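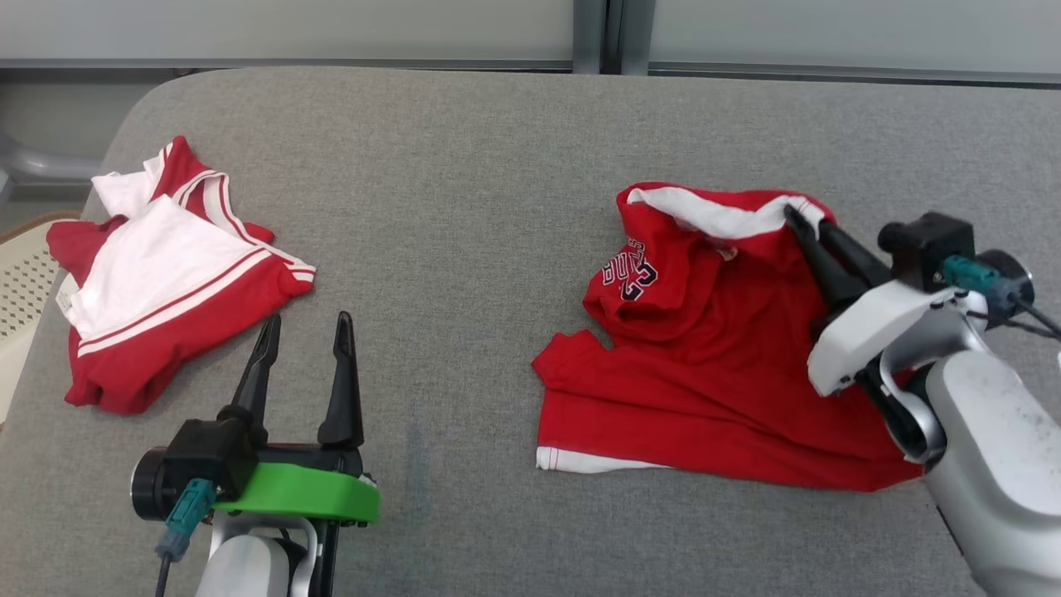

去Codow开放日看叠衣服的双臂机器人,顺便说说它值不值得等

先交代一下背景:我家四口人,洗衣机一周转得比我上班还勤快,最烦的从来都是叠。所以去年12月看到Codow要办开放日,节目单里写着"Restura双臂整理台,现场演示叠衣",我当场就报了名。报名费是100块,含一杯咖啡和一个帆布袋(帆布袋质量不错,我现在拿它装菜)。

Codow的展厅在一栋老办公楼的二层,电梯口贴了张手写的箭头,跟着走就到。前面几个区是做分拣和搬箱子的,人很多,小朋友都挤在那边。Restura排在最里面,靠墙,地方不大,围一圈人就满了。我去得早,占到了正前方的位置,后面站的人一直踮脚,不好意思啊各位!

先说它长什么样。Restura是一套两条手臂的东西,白色外壳,手是黑色的两指夹爪,手臂上还带着像相机或传感器的黑色圆筒。演示用的台面是灰色软包的,圆角,我第一反应是"这不就是换鞋凳嘛"。讲解的人说软台面是特意选的,夹爪往下探的时候碰到台面也不会硬磕,而且布料贴在上面不容易滑走。这个我回家试了一下,在沙发凳上叠T恤确实比在餐桌上顺手,算是当天学到的第一个生活技巧。

衣服用的是两件红色的,一件红白相间,看着像小孩的球衣,另一件大一些,印着BULLS字样的T恤。都是皱巴巴地放上去的,没有提前摊平,这点我要夸一下。我以前看过的叠衣演示,衣服基本都像熨过一样平平整整摆好,机器只要折两下就收工,看着漂亮,回家一想,我要是都摊成那样了我自己折不就完了吗?

演示分两段。第一段是找边,夹爪捏住领口附近的布边,提起来一点,放下,再换个地方捏。刚开始看真的有点着急,旁边一位大哥小声说"给我我来",全场都笑了。可是看久了会发现它每次提起来都是在看布料怎么垂,垂下来的样子不对它就重来。有一次它捏到了两层,停了一会儿,自己松开了又重新捏,这一下我是服气的,因为我儿子叠衣服捏到两层是不会重来的。

第二段是折。大的那件它用了90秒折好,小的那件反而更慢,折到一半有一个角翻了出来,它没有发现,就那么收工了。讲解的人也没藏着,直接说小件布料少、相机看到的特征也少,他们还在改。我挺喜欢这种态度的,比一味放剪辑好的视频强。

成品怎么样呢?大件我给八分,边对得齐,领口朝上,放进抽屉完全没问题。小件六分,能看,但是我婆婆看见了一定会重新叠一遍。

再说几个我当场问到的问题,给跟我一样想买的人参考。

袜子能不能配对?不能,现在只做上衣和毛巾。裤子在测,他们不肯给时间表。

声音大不大?比我想的小,展厅吵,我凑近了才听到一点电机声。不过夜里在家里开是什么感觉我不好说。

占地方吗?占。两条手臂加台面,还得给手臂留出挥动的空间,我目测我家阳台是放不下的,除非把洗衣机请出去,那就本末倒置了……

怕不怕碰到人?演示的时候地上贴了黄线,要求大家站在线外。讲解的人中间把手伸进去拿过一次衣服,是先按了暂停的。家里有小孩的话,这个暂停键放在哪里我会很在意,他们说正式版会做在台面侧边,我觉得应该再高一点。

价格呢,当天没有公布。只说先给洗衣店和酒店布草房试用,家用版往后排。同场还有Omon的一台单臂小机器,专门叠毛巾,体积小得多,速度也快,但是只认长方形的布,放件T恤上去它就愣住了。如果你家跟健身房一样全是毛巾,Omon那台反而更实在。Joubert也来了个摊位,不过只有折叠板和一段循环播放的视频,工作人员在发糖,糖好吃。

下午的体验环节是我最期待的,每人可以遥控手臂3分钟。手柄有两个,左右手各管一条手臂,我信心满满地上去,结果花了一大半时间才捏住一个袖子!左手动的时候右手会不自觉跟着动,夹爪就在空中乱抓。看别人操作觉得人家笨,自己上去才知道,光是判断夹爪离布还有多远就很费劲。下来以后我对刚才那个找边找半天的家伙态度好了很多。建议排队的时候先看看前面的人怎么摆手腕,我后面那位姑娘就是这么学的,她居然折成了。

开放日本身也打个分吧。讲解清楚,有问必答,不推销,这三样都好。不好的是场地太挤,Restura那一区没有座位,站了快一个下午腿很酸。咖啡机在另一头,端着咖啡又不让进演示区,所以那杯咖啡我是在楼梯口喝完的。还有就是演示的时间表贴得太小,好几个人走过来的时候刚好散场,白跑一趟。下次要是能在门口放个大牌子就好了。

总的打算:家用版出来之前我不会掏钱,小件折不好对我家来说是硬伤,毕竟一半的衣服都是孩子的。不过如果下次开放日还有Restura,我会再去,而且打算自己带两件衣服问问能不能上台,最好是那件洗得领子都变形了的睡衣,看它怎么办。

最后更新:2021年1月12日

读者评论(4)

洗衣篮常满:请问可以带小孩去吗?我家老大对这种东西特别着迷。
作者回复:可以的,当天小孩很多,遥控体验好像对身高有要求,最好先打电话问一下。

阿柚:我也在现场!我就是后排踮脚的那个,哈哈。大件折完那一下大家还鼓掌了,你没写。

三号线末班车:90秒一件,我一洗衣机的衣服得叠到什么时候。不过如果是半夜它自己叠,慢一点我也认了。

慢慢晾:软台面那个说法有道理,我一直在床上叠,老公还笑我。问一句,衬衫带扣子的行不行?
作者回复:问了,说扣子扣好的可以试,没扣的不行。当天没有演示衬衫,所以我没敢写进正文。

联系我们 | 版权所有,转载请先留言 | 返回顶部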